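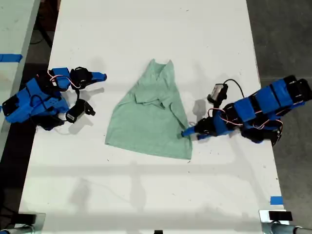 Linens & Laundry Team — Uruten Community Workroom

Search tips Enter keyword Go

Folding things that don't want to be folded

306 shares 14 comments

Every folding tip I've ever been sent starts with a T-shirt. A T-shirt is close to a rectangle with two small rectangles stuck on, and almost any method will fold it. Pinch here, flip there, two seconds, applause. Then somebody tries the same move on an apron, or a flared top, or anything narrow at one end and wide at the other like the green one on the white table, and gets a lump.

We handle a lot of lumps. The workroom log shows 886 pieces for September, and a good share of them were not T-shirts. What follows is what we do at the table, plus a few popular tips we tried and dropped. I wrote most of it. Wafula Simiyu argued with most of it, and where he won I've said so.

Start flat, and look before you touch

The usual advice is to give the piece a good snap in the air and let it settle. I don't believe in the snap. It works on sheets if you have long arms. On a smaller piece with a neckline and a strap it mostly throws the strap somewhere you can't see, and then you fold over it and wonder where the ridge came from.

Lay it down narrow end away from you. Find the hem first and get that straight. The hem is the longest honest line on most clothes, and if it's running at a slant everything you fold after it will run at a slant too. A little tilt is fine. You can turn the whole piece, or you can walk around the table.

If there's a flap of cloth doubled over across the middle, take it out now. Lift it and lay it down again. Please don't iron it flat with your palm, which I see people do constantly, and which gives you a crease where there was only a rumple. Green cottons are bad for this, black ones worse.

Then the neck. Pull the two points apart just enough that the dip between them is even. If there's a darker layer or a facing showing inside, leave it alone unless it's bunched.

Straps and ties

A dark line across a garment lying on a table might be a strap and it might be a crease. Run a finger along it before you decide. I've spent time smoothing straps and time hunting for the loose end of a crease, and I'm supposed to be good at this.

Once you know it's a strap, lay it up the middle of the piece. Every video I've seen ties the strap around the finished bundle in a bow. It looks nice for the length of a video. In a drawer the bows catch on each other, and when you want one apron you get three. We stopped.

Long waist ties get folded back and forth in short lengths and go inside with the strap. Wafula rolls his. It takes him longer, and they come out just the same as mine, but he's welcome to it.

Turning a trapezoid into a rectangle

1. With the hem straight and the strap put away, bring the left slanted side in until the lower corner sits past the middle. You want the new outer edge parallel to the middle line. Ignore where the original edge ends up, it'll look crooked and it's going to be inside.

2. Same with the right side. If the two sides slope differently, and they often do, go by the outside edges and let the insides disagree.

3. You now have a long strip, thicker at the wide end. Fold the wide end up first, by a third.

4. Bring the narrow end down over it. The two neck points should tuck under with no help.

5. Turn it over. Leave it for a moment. If it springs open, you trapped air or a tie.

Some people go in quarters. I can't see the gain. You get a smaller, fatter bundle which stands up on its own for as long as its neighbors hold it up, and falls over the first time you take one out. If you have a deep drawer and like looking down at things in rows, go ahead.

The table matters more than the method

I was doubtful about this one and I've changed my mind. We used to fold on whatever was clear, including a bench with a wood grain top and a couple of old cloths on it. Folding on cloth is miserable. The bottom layer grips and the top layer moves.

A smooth, plain, light-colored surface is better, and longer than you think you need. On white you can see the edges of anything that isn't white, and you can see lint, which is depressing but useful. For white garments it's no help at all. We put down a sheet of brown paper for those, and it slides around, and no one has come up with anything better.

Height: hip level or a bit above. The blogs will tell you that the bed is fine. The bed is fine for six things. After that your back has an opinion.

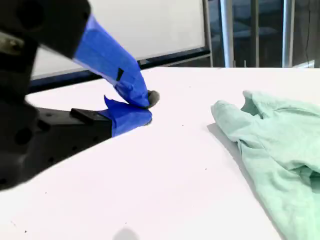

Wipe the table first, too, with a barely damp cloth, and then give it time to dry before any fabric goes on it. Skip the spray polish. We were given a bottle of the Castillo stuff and it left a film that I could feel on the first few pieces afterward. Maybe we used too much. I haven't been tempted to run the test again.

Blue painter's tape

The one gadget-drawer item I'll stand behind, with limits. You will read that painter's tape never leaves residue. It does, if you leave it long enough, or if the sun gets on it. On a hard tabletop we pull ours up at the end of the day.

Good uses: a short piece on the table to mark how wide the finished strip should be, so a stack comes out even when four different people folded it. A piece on a shelf edge with the size written on it. A wrap around anything with a hard or slick edge that you'd like to be a little less slick. It does the job, though wrapped layers crease, and sooner or later a corner starts to peel up and collect fluff. When that happens, cut the loose bit off with scissors. Pressing it back down lasts until you look away. Black tape over the top holds a stubborn spot, if you don't mind the looks.

Bad uses: on fabric, ever, for any length of time. I know that quilters do it. I also know what we picked out of a knit collar.

And the tip about taping the table so you can fold with your eyes closed — I don't know who this is for.

Tips we tried and gave up on

Folding boards. We had two, a plastic one from Taseo and one cut from a carton. Both are made for shirts. Put a flared piece on either and the corners stick out past the panels, so you fold the corners in by hand, and at that point you've folded it by hand. The carton one was better because it was quieter.

Tissue between the folds. Fine for something you're putting away for a year. For ordinary use you end up with a drawer full of tissue.

Freezing to release wrinkles. No. We did try it. We had cold wrinkles.

Rolling everything. Rolling is good for a suitcase and for dish towels. An apron rolled from the hem comes out as a cone, thick at one end, and cones don't stack. If you want to roll, do steps 1 and 2 first so you're rolling a strip.

"Fold it while it's still warm from the dryer." Half true. It does come out flatter. It also takes a crease much better, including the ones you didn't want, so only do it if you can go straight to the table and pay attention. A basket of warm laundry folded in front of the TV is no better than a cold one.

The Nuvlow clips. People write to us about these. They're clips. They hold a stack together and they leave a dent the shape of a clip.

How tight is tight enough

Beginners press. They fold, press, fold, press, and the bundle looks sharp as a letter and has four hard lines in it when you shake it out. For everyday storage, smooth with the flat of the hand, from the middle toward the edges, once. If you pinch the cloth to move it, pinch near a corner and only the layer you mean to lift. It's easy to pick up two layers at once when the fabric is thin, and you won't notice until the far side comes along with it.

For pieces with a pocket, check the pocket. I'd feel silly putting that in writing, except that the lost-and-found jar is on the shelf right beside me.

Stacking

Wide folds facing out. Heaviest on the bottom, and no taller than a hand's length, unless you enjoy picking the stack up off the floor. Count on having to redo the top two every week, whatever the drawer-organizing people say about doing it once and being done for life. Shelf 1106 has been "done for life" three times.

Same color together if you must. I sort by size, as the color is the part I can see from the door anyway.

From the comments box

Someone asked whether a hem that tilts a little after washing should be pulled straight. Gently, while damp, yes. Once it's dry you're only stretching it, and it'll go back.

Someone else asked about starch. We don't use it on anything with a tie.

Wafula wants it noted that he still thinks the narrow end should be folded first. He has shown me. It came out all right, and then the points popped out when he picked it up. He says that was the fabric.

Last edited November 10, 2025

14 comments 306 shares Print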